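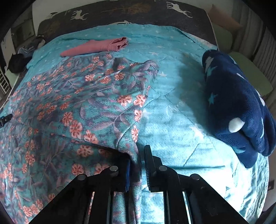 Valquíria Leite troca a roupa de cama na primeira manhã de abril e só volta a pensar no assunto em outubro. Nos meses do meio, a cama de casal funciona por camadas: um edredom leve, turquesa, com estrelinhas brancas, e por cima uma manta florida que sobe ou desce conforme a noite.

“Quem tem frio puxa, quem tem calor empurra”, diz ela. “De manhã dobro a manta em três e fica aos pés.”

O apartamento tem dois quartos e um só roupeiro. Foi isso que a levou a contar as peças: 23, entre lençóis, mantas e fronhas. Guardou as que usava e deu o resto a uma vizinha.

Merike Baranauskienė, que vende têxteis para casa na loja Brukura, ouve queixas parecidas ao balcão. Recomenda dois jogos de lençóis por cama, um em uso e outro lavado. Para as mantas felpudas, sugere uma prateleira aberta, sem sacos de vácuo, que esmagam o pelo. As de estampado florido dobram-se com o direito para dentro, e convém mudar os vincos de sítio a cada lavagem.

Quanto à cor, Valquíria não combina nada. Rosa-salmão, azul-marinho, verde-claro, tudo convive na mesma cama. A próxima compra será uma capa de edredom lisa, quando as da Jõgi entrarem em saldo.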